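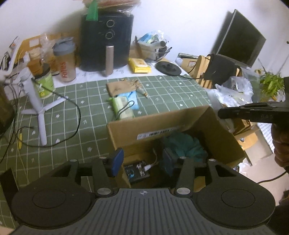

Big table, green cloth, morning. Box open, teal thing still in it.

August, a bit after 8

Clearing the big table was supposed to be a quick job before coffee, and I'm writing this with cold coffee, so there you go. The plan is to get the green tablecloth back to being a tablecloth by tonight. At the moment it's a shelf.

The cardboard box first. The flaps are folded back and the label is still on the front, and I'd like the label peeled off before the box goes flat, please. Last time we reused one with the old barcode on it and the parcel went to Garnberg and sat there for 4 weeks. The fluffy teal thing inside is for the Talitz order (the cozy corner set) and it goes on shelf 222 with the other soft stuff. I keep wanting to pet it. Don't put it near the air fryer, it picks up smells like you wouldn't believe!

The air fryer stays at the back of the table for now. I know, I know, it takes up half the room, but the kitchen counter has one outlet and the kettle lives on it. I did check the manual about clearance and it wants more space behind it than we've been giving it, so when the table's clear I'll pull it forward a bit. Also the printed white cloth under there needs a wash. 40 degrees, no softener.

Cables. I started on these and lost the will. There are black ones looped all over around the white tripod stand, and I'd like each one wound up with a twist tie and dropped in the Koo tub. If you find one that doesn't fit anything we own, put it in the mystery bag and we'll have a look at the end of the month. The tripod folds, so it can go on top of the cabinet once it's free.

Small stuff, so I don't forget:
tan pouch – keep, it's a good size for the brass fitting and whatever else turns up to match it
battery pack – charge it, then drawer 2, along with its short cable
yellow-handled tool – back on the pegboard
light blue packet – haven't looked inside yet, leave it with me

I tried sorting by size first and that was a mistake, everything small ended up in one heap and I had to start over. Sorting by where it's going works better, even if the piles look silly.

Still to do: ask Wemier if they want their packing paper back, find the lid for the Koo tub, iron the green cloth (cool iron, and go gently over the little white stars and leaves). Back after lunch.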